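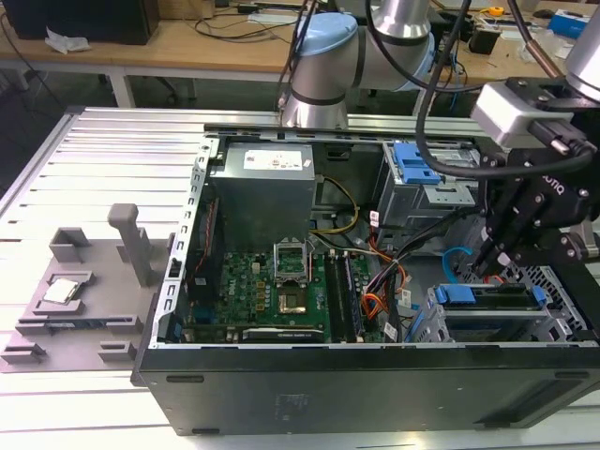

4.2 Installing the processor

Before you start, shut down the computer, unplug the power cord and wait 2 minutes. Lay the tower on its side and take off the side panel. The heatsink must be removed from the socket already (see 4.1).

1. Touch a bare metal part of the case with your hand to discharge static.

2. Check that the metal retention frame of the socket is fully open. If it is half open, do not push the processor under it.

3. Take the processor by its edges only. Keep it in the tray pocket until this moment - do not put it on the table with the contacts down.

4. Find the small triangle on one corner of the processor and the matching mark at the socket. Turn the processor until both marks agree.

5. Lower it straight down. It should sit flat without any pressure. If it does not, lift it and look again at the marks.

6. Close the frame and then lock the lever. Some resistance of the lever is normal.

CAUTION: Never touch the gold-colored contacts in the socket. Bent contacts cannot be repaired by the user.

NOTE: Keep the cables away from the socket while you work. Move them gently to the side - do not pull on the connectors.

Continue with 4.3, Thermal paste and heatsink.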